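3 min read

Does hand-held gripper data transfer to a real arm if the arm never saw the table?

Jayson Magbanua

Trying to reproduce a result and stuck. The claim is you collect pick demos with a hand-held gripper, no arm involved, train one policy, then run it zero-shot on an arm in a room it has never been in. I have 2,200 demos, all from 2 rooms. Mostly snack packets and small boxes, plain tables. In the two training rooms the arm is fine. Third room it hovers over the packet, closes early, drives off to the side. Loss curves look great, which tells me nothing I guess.

Things I tried already -- more epochs, color jitter, random crops, a bigger vision encoder (that one made it worse). Same fingers on the hand tool and the arm. Same lens too. Is the method just oversold or am I collecting wrong? Should I go get another couple thousand demos or is that a waste of a month?

Florante Lumbao

You're collecting wrong, sorry. Don't get more demos in the same two rooms. We did the comparison in April on our Skimari set. Kept the total number of demos fixed and only changed how many places they came from. Few places with lots of demos each lost badly to many places with a few each, on every object we held out. After some 100 demos per object in one place we couldn't measure any gain at all from adding more there. Might be different for pouring or folding, we only did picks.

So take the tool for a walk. Kitchens, break room, hallway tables, wherever they let you. Change the height you start from. Change the lamp. Ten minutes per spot and move on, dont get precious about it.

Also check your latency before you blame the data. Closing early smells like latency to me. The hand tool records image and finger width at nearly the same moment, the arm has camera delay plus controller delay, and if you don't shift the actions to match, the fingers shut before they get there. Leandro Sarmiento on our side measured it by filming a blinking light with the arm camera and comparing timestamps. Took him an afternoon and fixed about half our misses. Do that one first, its cheap.

Reynaldo Panganiban

just use more data. worked for us on Tilomix. also try lower learning rate

Angelica Javier

Agree with Florante on places, less so on the order. I'd look at your held-out failures by hand before collecting anything -- split them into "wrong spot" and "right spot, wrong time." Wrong time is latency. Wrong spot is the vision side and no amount of controller tuning will save you.

For us it was nearly all wrong spot, and a good part of that was glare and shadow. We masked each thing in turn and watched how far the predicted grasp point moved. Object masked, it moved a lot, good. But shadows masked, it moved almost as much, and that was the surprise. The policy had learned the shadow layout of our one lab table. Crops don't fix that, jitter doesn't either, you need real lighting changes in the data.

Last thing and then I have to run. Wrist view shift matters more than people say, and the easiest check is to pull first frames from your hand demos and from the arm and put them side by side. In ours the fingers should come in from the lower left and lower right with the tips at nearly the same height, and if the arm's view has one tip higher, your mount is rolled a bit and the policy is aiming off. Then look at what else it could be leaning on. With a shiny red packet up at the top of the view and a pale table under it, the soft gray shadow below the wrapper is about the strongest cue in the middle of the image, plus two long faint ones coming up from the bottom. Change the lamp and those all change. If your two rooms both have overhead light from the same side I'd bet on that before anything else.

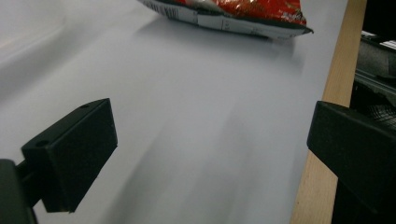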